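# Flivico Shared Office: Questions We Receive Often

Please read this page before you write to the front desk. Most of the answers are here. We change the page when the rules change, the last time in May.

## Membership

**Which kinds of membership do you have?**

There are two. The Day membership gives you any free seat in the open area on the ground floor. The Desk membership gives you one fixed desk, with a drawer that can be locked. Both include internet, printing, coffee and tea. Private rooms are a different contract and they are handled by the building owner, Hlongwane Properties, not by us.

**Can I try it before I pay?**

Yes, for one day. Register at the front desk, show a document with your name, and you receive a visitor card. The card works until closing. A second trial day is not possible, also not under the name of your company.

**How do I cancel?**

Write to us 30 days before you want to stop. An e-mail is enough. If you have a Desk membership, please empty the drawer and bring back both keys. We keep the deposit until the second key is here, and we are strict with this.

**Can I pause my membership when I travel?**

A Desk membership can be paused one time in a year, for one full calendar month. A Day membership can't be paused, but unused days stay valid until the end of the next month.

**Do you give an invoice with my company's tax number?**

Yes. Put the number in your profile before the first of the month. We can't correct an invoice that is already sent, we can only cancel it and write a new one, and this takes some time.

## Access and opening hours

**When are you open?**

The front desk is there from 8:30 a.m. to 6 p.m. Desk members can enter with their card until 10 p.m. Day members should leave when the front desk closes.

**Where is the entrance?**

The entrance is on Ellis Street. The door at the back, beside the loading area, belongs to Skultley, the print shop, and they are not happy when our members ring there. For deliveries, please write "Flivico, Unit 1012" in the address. Without the unit number, the parcel goes to the owner's office and you must collect it from them.

**I lost my card. What now?**

Tell us immediately, so we can block it. A new card costs 10 dollars. If you find the old one later, bring it anyway, but the money is not returned.

**Can I bring a guest?**

One guest at a time, for up to two hours, and please sign the guest in. A guest who stays longer needs a day pass. Guests can use the kitchen and the Wi-Fi, but not the printer.

## Meeting rooms

**How do I book a room?**

In the member calendar. Desk members have 5 hours each month, Day members pay by the hour. Hours that are not used are lost at the end of the month.

**What happens if I come late?**

We hold the room for fifteen minutes. After this, any member can take it. If you know that you will be late, call the front desk and they will put a note on the door.

**Can I cancel a booking?**

Yes, until 6 p.m. on the day before. Later than this, the hours are counted as used.

## Noise, calls and food

**May I take calls in the open area?**

Short calls are fine if you speak quietly. For a video call, please use a phone booth. Headphones are necessary for any sound from a computer – this is the rule we have to repeat most often.

**Can I eat at my desk?**

Cold food, yes. Hot food should stay in the kitchen, where there is a table for it. Please write your name on everything you put in the refrigerator. What has no name is thrown away at the end of the week.

**Are dogs allowed?**

Not in the building. The owner's contract forbids it, and we can't make exceptions. Assistance dogs are of course welcome.

## Light, heat and seats

**Can I reserve a seat in the open area?**

No. Seats are free for the person who comes first. A jacket on a chair doesn't hold the seat for longer than a lunch break.

**Is it possible to work without glare on my screen?**

It depends on the hour and on the side where you sit. Choose a seat further from the windows, or turn the laptop so that the light comes from the side. A matte screen filter also helps, and we can lend you one from the front desk.

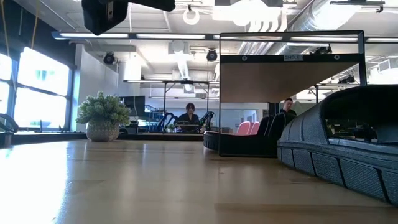
One member wrote to us that the filter made the letters too soft for her, and that she prefers to come after lunch and raise the brightness of the screen. It is also a good solution, if your working hours permit it.

**It is too cold for me. Can you change the temperature?**

The heating is controlled for the whole building, so we can only change it a little. Tell the front desk, and please don't bring an electric heater. The insurance doesn't permit them.

## Something is missing here

Write to the front desk or come by before 6 p.m. We answer e-mails on the next working day. For questions about private rooms, parking or the elevator, please contact Hlongwane Properties directly – their number is on the board next to the mailboxes.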